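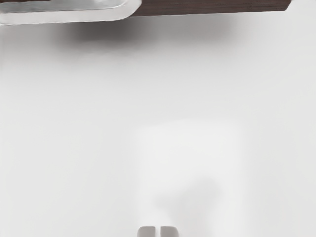

**Minutes of the Spring Meeting, Gornmont Allotment Gardens**

Friday evening, Fri 4 May, in the reading room behind the Jokinska bakery. Opened at 18:40. We waited ten minutes for the people who came by the late bus.

Chair: Shamim Memon
Minutes: the undersigned
Present: holders of 31 plots, two guests from the Tullasex gardens
Excused: plots 7, 12 and 40

**1. Minutes of the March meeting**

The minutes of March were read. Plot 19 asked for one correction. In item 4 it is written that he "refused" to cut the hedge. He says that he asked for a later date, and that the hedge had nests in it. The word is changed to "asked to postpone". With this change the minutes were accepted.

**2. Water**

The water was opened in the second week of April. Two taps on the lower path leaked from the first day. The tap by plot 22 has been repaired with a new washer. The tap by plot 26 can not be repaired in the same way, the thread is worn, and a plumber must come.

We received one offer, from the firm Pirzada, for 460. The price includes the new tap, one meter of pipe and the work. It does not include the digging. Plot 26 and plot 27 offered to dig if someone shows them where the pipe goes. The old drawing of the pipes shows it on the left side of the path, but several members remember that it was moved to the right side when the path was made wider. The chair will ask the former holder of plot 25, who was there at that time.

Some members asked if we should wait for a second offer. The discussion was long. Against waiting it was said that beans and cucumbers are going in the ground now and the people at the end of the lower path must carry water from the gate. The offer from Pirzada was accepted with 24 votes for, 3 against and 4 not voting.

It was reminded that hoses may not be left running without a person present. Last summer this happened three times on the same plot. The plot was not named in the meeting and it is not named here.

**3. Money**

The chair presented the account, because the member who keeps the books was at work. At the end of March there was 3,000 in the account. From this must be paid:

- the tap, 460
- insurance for the shed and the common tools, 399
- the yearly fee to the town, which has not arrived yet

Last year the fee to the town was higher than we had planned. We do not know the sum for this year. The chair has written twice to the office and received an automatic answer both times. It was decided to keep the plot fee unchanged until we know more. If it must be raised we will call an extra meeting, so that it is not decided in the summer when half of the members are away.

Plot 33 asked why the insurance costs more than before. The chair answered that the mower is now included in it. Plot 33 asked if the mower is worth insuring. There was some laughter. The mower started on the second attempt this week.

Four plots have not paid the fee for this year. They get a letter and time until the end of the month.

**4. Waiting list**

There are 103 names on the waiting list. Many of them are old. The guests from Tullasex told how they do it: once every year they write to everybody on the list, and a person who does not answer in six weeks is taken away from it. In their case the list became less than half as long.

Plot 5 thought six weeks is too short, for people can be traveling or ill. Plot 14 thought that a person who really wants a garden will answer in one day. It was agreed to write to everybody on the list and to give eight weeks. A person who was removed by mistake can come back to the old place on the list if he or she writes before the end of the year.

There was also a question about dividing large plots. When plot 40 was given up last autumn it could have been made into two. The chair said that our rules allow it but that a half plot has to have its own gate, and on the north side there is no room for one. The matter was left open.

**5. Compost**

The three common boxes behind the shed are in bad order. In the first box there were bricks, plastic pots and the roots of bindweed. Bindweed does not die in our compost. It was found growing through the side of the box.

Decided:

- Box one is for fresh material. Box two is closed and rests. Box three is ready to take from.
- No roots of bindweed, ground elder or couch grass. They go in the town's garden waste container.
- No cooked food. We had rats in the winter of last year and do not want them back.
- Branches thicker than a finger are put on the pile beside the boxes. Plot 9 will rent a shredder in the autumn if there is enough.

Plot 21 offered to paint the numbers on the boxes. Plot 21 asked also that people take compost with a bucket and not with a wheelbarrow, so there is some left for those who come after work. This was not voted on, but most agreed.

**6. Slugs**

Under this item many people talked at the same time and I could not write everything.

Plots near the ditch have already lost lettuce and young marigolds. Blue pellets are not allowed in our gardens, and that was confirmed again. The iron type is allowed, in small quantity. Plot 17 picks slugs in the evening with a lamp and says that this is the only thing that helps. Plot 3 waters only in the morning and has noticed a difference. Plot 30 has tried coffee, sand, egg shells and copper tape and is not satisfied with any of them.

The strip of long grass by the ditch will be cut once now and then every third week. Plots 15 to 18 share this work. They will make the order between themselves and put it on the board.

**7. Seedling exchange**

The exchange will be on the last Saturday of the month at the big table by the gate, from ten o'clock until one. Everybody is asked to write the name of the variety on the pot, not only "tomato". Last year several members got a cherry tomato when they believed they had a beef tomato, and they had given it a stake that was much too high.

Plants which are left on the table at one o'clock are free for anyone. Plants which are still there in the evening should be taken home by those who brought them.

The guests from Tullasex are welcome and will bring leek and celery root. We will bring squash, as always too much.

Coffee: plot 11. Cake: plots 2, 8 and 24. Plot 8 asks that somebody else bring one without nuts.

**8. Common work day**

The work day was proposed for the second Sunday in June. Work to be done:

- hinges on the main gate, which does not close by itself any more
- two rotten boards in the shed floor, on the right side when you come in
- gravel in the deep hole on the upper path
- cutting the elder which hangs over the parking place

Each plot sends one person for three hours. Those who can not come that day can do their hours on another day, but must agree it with the chair first. It is not enough to say afterwards that one has swept the path.

Plot 28 can not lift heavy things any more and asked if she can make the soup. This was accepted with thanks.

**9. Other matters**

a) The key to the shed was missing for nine days in April. It was found in a jacket. One more copy will be made and will stay with the chair.

b) Music. Plot 36 asked for quiet on Sundays before noon. Plot 35 promised to use headphones.

c) The bees. The two hives on plot 10 survived the winter. One of them is strong and may swarm in May. If somebody sees a swarm on a tree, call plot 10 and do not spray it with water. The number is on the board.

d) A member asked if it is allowed to sleep in the garden house in summer. The rules say no. The member said that many do it. The chair repeated that the rules say no.

e) The board at the gate needs new glass. Until this is done, please use the plastic sleeves for notices, the last ones were unreadable after the rain.

**10. Next meeting**

The next ordinary meeting is in September, if there is no extra meeting on the fee. The place will be the same if the bakery agrees.

Closed at 20:55. The chairs were put back along the wall.

Minutes written by the holder of plot 13
Checked by Shamim Memon

Corrections can be given to plot 13 in writing during two weeks after the minutes are put on the board.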